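Second thoughts on the no-preheat promise

My shop bought into the no-preheat idea last winter and I've been grumbling since. I promised to put the grumbling in writing once I had enough plate behind me, so I'm doing it now, with a cup of coffee and a stack of test coupons I can't bring myself to scrap.

The pitch from Skiso went like this. Their low-hydrogen stick electrode supposedly lets you skip preheat on anything up to two inches thick, as long as the shop is above freezing. No torch, no temp sticks, no standing there waiting. For a small outfit that does trailer frames and the odd bucket repair, that's a lot of propane and a lot of time.

I have heard this kind of thing before. Every few years somebody sells a rod that lets you leave out a step, and the step is always one that was put there after something cracked.

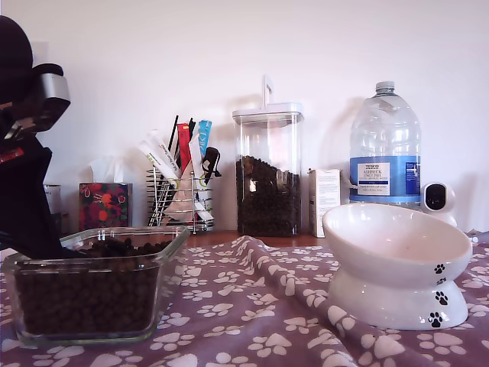

So I kept notes. Over the winter I burned 296 rods out of the Skiso boxes, mostly on one-inch plate, half of it preheated the way I always do it and half of it stone cold. Same machine, same amperage, same tired operator. I sawed up 12 coupons, polished them, etched them, and looked at them under a loupe.

The preheated ones were fine. I'd have been surprised at anything else. The cold ones were mostly fine too, and that "mostly" is what I want to talk about. Two of them had a fine line along the toe, right in the heat-affected zone where you'd expect trouble. I didn't see either one until the next day. If I had painted those parts and shipped them the same afternoon, they'd be out on a road somewhere.

I called Skiso. The rep was polite and wanted to know how I stored the rods. Oven, 250 degrees, opened fresh. Then he wanted the carbon equivalent of my plate. Fair question, and I had the mill cert from Egger, and the number was inside the range printed on their own sheet. After that the conversation went to "shop conditions," and I know what that means.

Then there's the price. A season's worth ran me $1,171, nearly double what I pay for the ordinary stuff. Whatever I saved on propane went straight into the box of rods, and I still had to think about whether each joint was going to let go overnight. 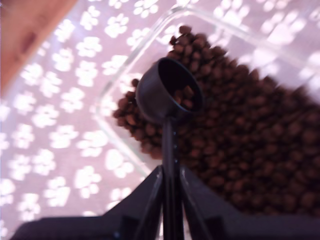

Dradar wrote in after I posted a short version of this on the Grovthorpe welders' board: you ran half your plate cold in December in a drafty shop and you're blaming the rod? Two bad coupons could be restraint, could be a dirty bevel, could be you long-arcing at the end of a shift. Run the cold set again with the joint free to move and I'll believe you.

I can't rule any of that out. The clamping was heavy, and I did the cold set late in the day more often than not. I'll run it again with lighter clamps when I get a slow week. Until then the rosebud stays on its hook by the table, and it gets lit before anything over three-quarter inch.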